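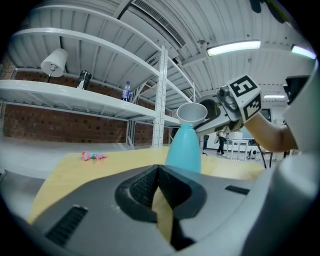
I've read the Sikley leaflet twice now and I still don't see what we'd be paying for. It says the coating "keeps surfaces protected for up to 90 days" and never says protected from what, or on which surfaces, or who checked. Our trouble has always been small stuff that goes from hand to mouth to table and back. Take the little pink toy with the light blue end, lying on the wooden tabletop. Coat the table all you like, the next kid is going to pick up the toy. The leaflet has one line on toys, and it tells you to "consult the manufacturer."

Jasmina Radulović wrote:
> Hi all, I talked to the Sikley rep after the February meeting and
> was pretty impressed. They would do the tables, shelves and door
> handles in one visit for $295, or $194 if we sign up for 2 visits
> a year. (That's per visit.) The Unis playgroup had it done in the
> fall and they say they had way fewer colds over the winter. I think
> it's worth it for the peace of mind. Can people reply by the end of
> the month so I can book?
>
> Jasmina

Thanks for doing the legwork, Jasmina, and I mean that. But I'd like to go through this before anyone books.

1. The price. Two visits at $194 is $388 a year, so the "discount" has us spending more than the single visit. If the stuff lasts 90 days as they say, two visits still leave us uncovered for half the year. I asked the rep about this by email and got the same leaflet back as an attachment.

2. The colds at Unis. I called Ruairí Hegarty, who has two kids there. He remembers a good winter too, but they also moved to a bigger room, started sending kids home with a fever, and lost the toddler group to Wikent. Any one of those could do it. Nobody kept a record before or after, so "way fewer" is a feeling.

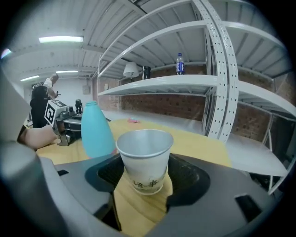

3. Cups and bottles. These are what I would spend effort on. Paper cups get put down on the same table as everything else, and five minutes later no one can tell whose is whose. Put names on them. A marker is a couple of dollars. Same goes for water bottles – half of them are some shade of blue and I have taken the wrong one home myself.

4. The wood. Cyrill Lanz refinished a table like ours and says a film on top of the finish can go cloudy or sticky when people keep wiping it with soap. He isn't sure that would happen with this product and neither am I. The leaflet says "safe on most sealed surfaces." I'd like them to put in writing who pays if ours turns out not to be one of the most.

What I'd do instead is boring. Wash hands at the door and again before snack. One bin for anything that has been in a mouth, washed the same day. 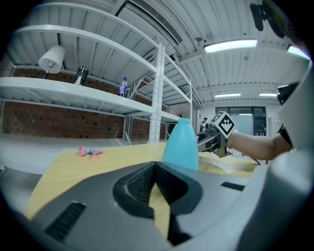
Soap and warm water for the tables at the end of each session, which the sign-up sheet says we do already and which I know for a fact got skipped 3 times last month. I was down for one of those, so I'm not pointing fingers.

Sointu Tuominen asked me whether it could hurt to try it once. Maybe not, but $295 is most of what we have set aside for the new climbing mats, and I'd rather have the mats. If Sikley wants to send a real test report, with a lab's name on it and the kind of surface they used, I'll read it and say so here if I was wrong.

Until then please count me as a no. Jasmina, could you hold off on booking until people have had a chance to answer? Also, does anyone still have the key to the supply closet? The Softić soap refills are in there and we're down to the last bottle at the sink.

Wendelin Pfister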